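Drosach Soft-Surface Grip Monitor, Release 2
Home > Products > Arm Software > Safety and Monitoring

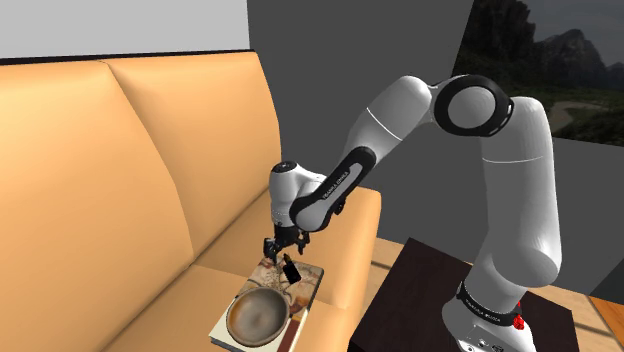 The Drosach Grip Monitor is an add-on for seven-joint research arms that work over furniture, bedding and other surfaces that give under load. It watches finger force, wrist force and the height of the surface under the gripper, and it stops the arm when those three readings no longer agree. Release 2 replaces the first version, which was withdrawn in March after a fault in the surface height check. The fault came up in simulated pick tasks where the target stood on something laid over a cushion, like the small dark bottle on the flat piece on the sofa seat, with a metal bowl sharing the same surface. The scene file for that task ships with Release 2 so you can run it yourself.

What went wrong in Release 1

Release 1 took one height reading at the start of a task and kept it until the task ended. On a hard table this caused no trouble. On a cushion, the surface moves as soon as anything presses on it. If the fingers touched the tray during the approach, the tray sank on one side and the stored height was wrong from then on.

The monitor then read the extra travel as normal approach motion. It let the arm keep moving down when it should have stopped. In our test set of 1000 simulated picks, the arm pushed past the downward force limit in 70. In 7 of those, the second object on the tray was tipped off the seat.

All of these results are from simulation. We have had no report of injury or of damage to an arm. One customer, Vonwood, reported a late stop on a foam mat, and their log showed the same stored height error.

Affected units

All licenses of Release 1, on any arm, are affected if the task surface is soft or can tilt. Fixed benches and bolted fixtures are not affected, but we ask that you update those installations too. The version number is on the Monitor tab of the controller page, bottom left. If the field is blank, the installation is older than Release 1 and has no surface check at all.

What changed in Release 2

The surface height is now read on every control cycle while the gripper is within the approach zone.

Tilt is checked as well as height. If a tray or board leans past the set angle, the arm holds position and waits for an operator.

The force limit on the way down is separate from the limit on the way up. In Release 1 they shared one setting, and raising it for a heavy lift also raised it for the approach.

After a stop, the arm no longer backs straight up by default. It holds, then opens the fingers only on command. Under the old behavior, a narrow-necked object caught between the fingers could be lifted and dropped.

Stop events are written to the log with the last two seconds of force data.

What it does not do

The Grip Monitor is not a safety-rated device. It does not replace the emergency stop, guarding, or the risk assessment for your cell. It does not detect people. It covers contact at the gripper only, so an elbow or forearm touching a wall or the back of a sofa will not trigger it. Use your arm's own collision settings for that.

It has not been tested on water beds, air mattresses or loose fabric piles.

Installing the update

1. Stop all tasks and park the arm clear of the work surface.
2. Save your current settings file. Release 2 cannot read Release 1 force limits, and they must be entered again.
3. Install the package and restart the controller.
4. Run the surface check with nothing on the tray, then again with your usual objects in place.
5. Run the supplied sofa scene in simulation before moving to hardware. A correct install logs a hold at the second contact point.

If step 5 finishes without a hold, do not use the monitor on a real arm. Send the log to support.

Compatible hardware and software

Seven-joint arms with joint torque sensing
Two-finger parallel grippers
Neves wrist force sensor, or the arm's own force estimate (slower response)
Nukitz simulation package, current version

Ordering

Release 2 is free to all Release 1 license holders. New licenses are sold per controller. The Neves sensor bracket is sold separately and is not needed if you already have the Release 1 bracket.

Page updated 1 May 2018

Related items: Wrist sensor bracket | Approach zone setup guide | Release 1 withdrawal notice | Support log uploader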